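### 4.3 Shop-floor insertion and fastening chores

Household tasks get most of the attention in this paper, but the small jobs around a bench are where the comparison gets interesting. Picking up a part, standing it upright, putting it where it goes. A first-year apprentice does this without thinking about it. Our policies do not, at least not dependably.

We ran the Droris policy and the Gramell baseline on the same set of rod-handling tasks, all in simulation. 300 episodes per policy, 100 of them held back with new start poses. Same controller gains throughout. Lighting and surface texture were left fixed, a choice we come back to in Section 6. Training data came from the Suditico bench set, October release, with the duplicate trajectories taken out.

Results are mixed. Coarse reaching is more or less solved for both policies and we won't labour it. Alignment is where things fall over. A gripper that arrives slightly tilted still closes, still reports contact, and then carries the tilt through to the next step. Gramell had no recovery behaviour worth the name. Droris backed off and tried again in 23 of the held-out episodes — usually too late, after the part had already shifted against its neighbour.

Collars and steps on a part cause more trouble then we expected. The wrist view favours strong edges, so a raised band can pull the grasp point toward it even when a plain stretch of tube would be the better hold. Clutter behind the part makes this worse. Long pale pieces in particular, low contrast, similar colour to the rod. Figure 2 gives the typical layout.

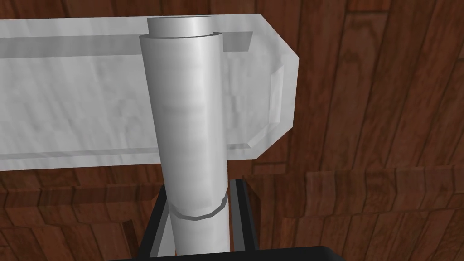 **Figure 2.** Simulated wrist-level view, rod task. Grey cylinder with raised collar between the gripper fingers; grooved white beam behind, wood-textured surface.

Scoring follows the Maillard protocol with one change: a dropped part ends the episode, no resets. Harsher, but closer to how a shop would judge it. Nobody on a line wants to fish a rod out from under the bench.

So, can a machine take over this chore yet? Under fixed fixtures, probably. With loose parts on a bench, we would not sign off on it. Force sensing at the fingertips is the obvious next thing to try and wasnt available in this build. Kitchen tasks, where the tolerances are looser but the objects far more varied, are covered in 4.4.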